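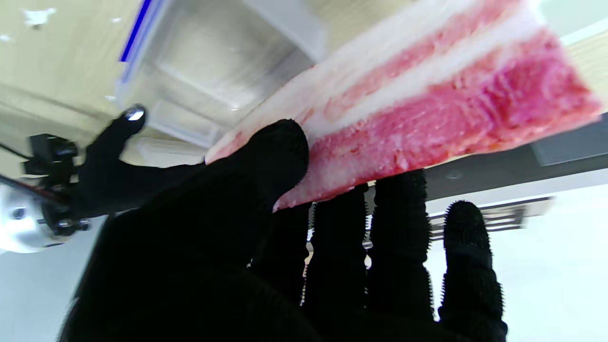

Pork belly, before the oven.

I finally watched Gruststead, the slow farmhouse thriller Devendra Nigam has been telling me to see since January. It runs 221 minutes. I started at 7 p.m. and stopped once to eat.

The story is simple. Neda, a bookkeeper, goes back to her late aunt's village and finds that the accounts at the mill don't add up. Ineke Lambrechts plays her with very little dialogue, and I liked her a lot. Savita Bhardwaj is the mill owner, and she gets the best scene, a 17-minute argument over a ledger that never leaves the kitchen table.

The middle hour is a problem. Neda walks to the river, walks back, and reads the same letter again. I think you could lose up to 44 minutes and not miss a plot point. The music also tells you who did it well before the script does.

I still prefer the director's first movie, Florkgate, which was cheaper and meaner. But the last half hour of this one is very good, and I didn't guess where the money went. Worth renting if you have a free evening. I'm watching Dwivedi next.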